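Changes to the linen service at Rollstead House

Residents and families will be aware that the contract for bed linen and towels at Rollstead House came to an end in February. Following a review of the service, the Trust has appointed Flokance to supply and launder all flat linen for the next two years. The new arrangements apply to all 103 bedrooms, including the short-stay rooms in the Ghasemi Wing.

The review considered the written comments received from residents over the winter. Most concerned late deliveries, thin towels and fitted sheets that had shrunk and would no longer stay on the mattress. The Trust received 163 comments in total and wishes to thank all who took the time to reply.

Under the new contract, clean linen will be delivered to each floor before 10 in the morning. Beds will be changed weekly as standard, and more often where a resident's care plan requires it. Residents who prefer to make their own beds may continue to do so and should let the floor office know, so that a folded set can be left in the room.
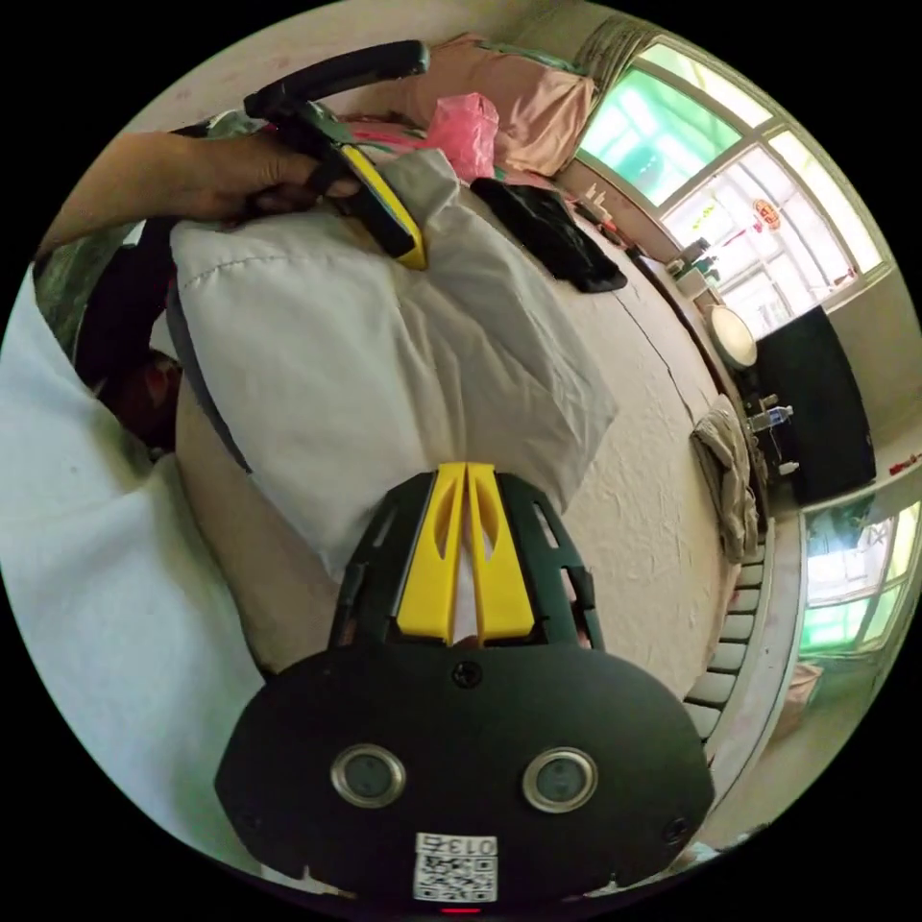

White fabric and a black handle.

Personal laundry is not affected. Clothing, dressing gowns and residents' own blankets will still be washed in the laundry on the lower ground floor and returned within two working days. Families are reminded that all such items must carry a sewn or ironed name label. Items marked in pen alone are difficult to return once the ink has faded, and the unclaimed rail is at present very full.

A number of residents asked whether they might keep their own bedding. They may, provided that it can be washed at 60 degrees and that the mattress protector supplied by the Trust remains underneath. Duvets with feather filling cannot be accepted in the Ghasemi Wing. Electric blankets are not permitted in any part of the building.

The washing powder used for personal items will change to Prurasine, an unscented product. Any resident with a known skin complaint should speak to the nurse in charge before the change is made.
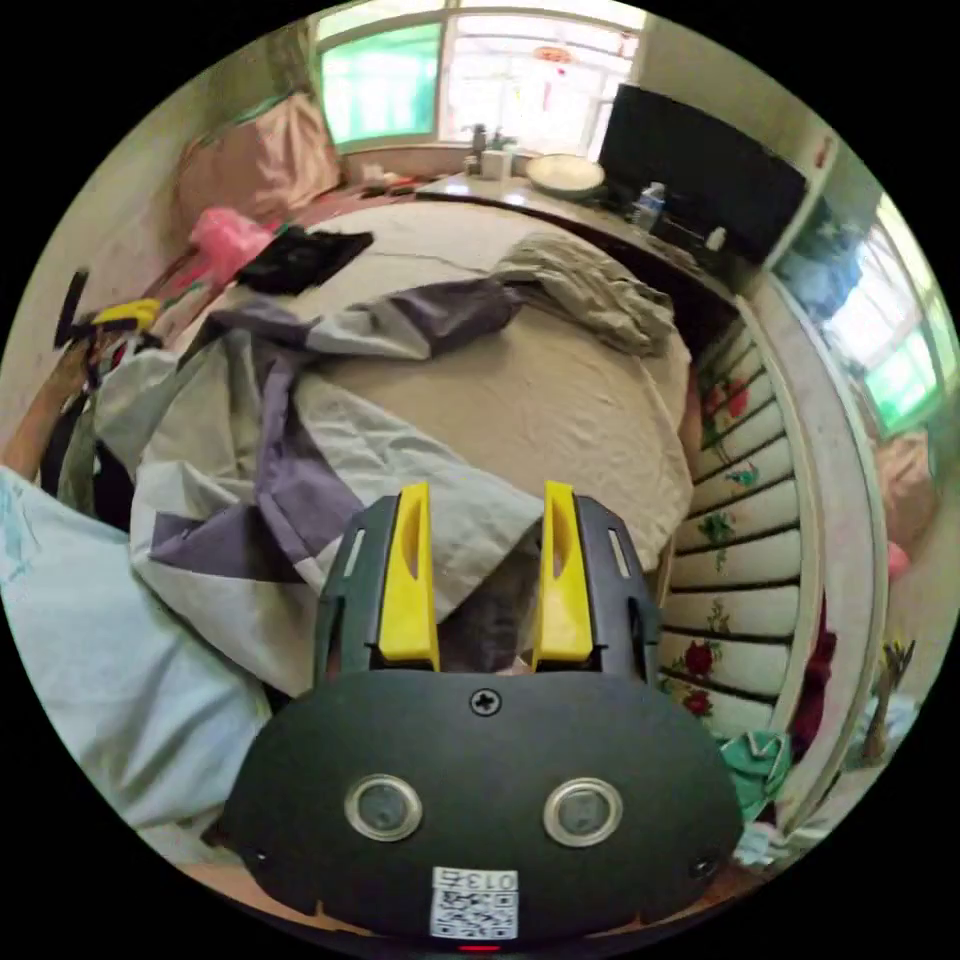

A large bed with a beige sheet.

Charges for the linen service are included in the weekly fee and will not rise during the current financial year. The separate charge for dry cleaning remains as shown in the residents' handbook, page 10.

Questions about the new arrangements should be addressed to Valentina Tapia, Head of Household Services, by letter or through the main reception. A large-print copy of this notice may be obtained from any floor office. Old sets of linen still in residents' wardrobes should be placed in the blue sacks provided and left outside the bedroom door for collection.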